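Cookies help us show you this book preview. By continuing to browse you accept our use of cookies. [Accept] [Settings]

Print this page | E-mail this page

Chapter 3
Learning from Demonstrations with Two Arms

I spent most of one February trying to write a program that would put a cup on a tray. I had drawn a lovely flowchart (it's still taped inside my desk drawer) with a box for every situation I could think of, and the robot kept finding situations I couldn't. So when Mehrangiz Rahimi suggested I throw the flowchart out and just show the machine what I wanted, I was more than ready to listen!

That idea is what this chapter is about. A person steers both arms through a task, the computer records the joint angles and the camera views together, and a network learns to predict the next motion from what it sees. People call it imitation learning, or behavior cloning if they're feeling formal. We'll build a small version in Section 3.2, and then spend a good long while on the ways it goes wrong.

The running case is the Kestberg tabletop study. We collected 1000 demonstrations, kept 800 for training, and set the rest aside so we'd have something fair to test on. Every demonstration began with both arms up and clear of the objects. I can't stress that habit enough – if your starting poses wander all over the place, the network has to learn how to begin before it can learn anything useful, and you'll be collecting data until you retire.

Objects matter too, more than I expected. Seen from a low camera, a tray turns into a thin strip and you can't see inside a cup at all, so one view leaves the network guessing about depth. Keep that in mind when you get to Exercise 17, where you'll choose a second viewpoint and defend your choice.

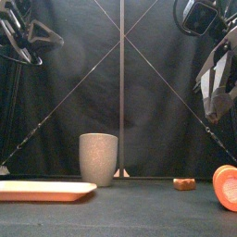 Figure 3.1. Both arms clear of the table, with a tray, a cup, a small block and a round orange object set out below.

Before we touch any code, look at the figure and jot down which object you'd reach for first, and with which arm. Then swap notes with a classmate. When Mehrangiz and I tried it we disagreed right away, and two teachers who disagree make for a very confused network, as Section 3.1 will show.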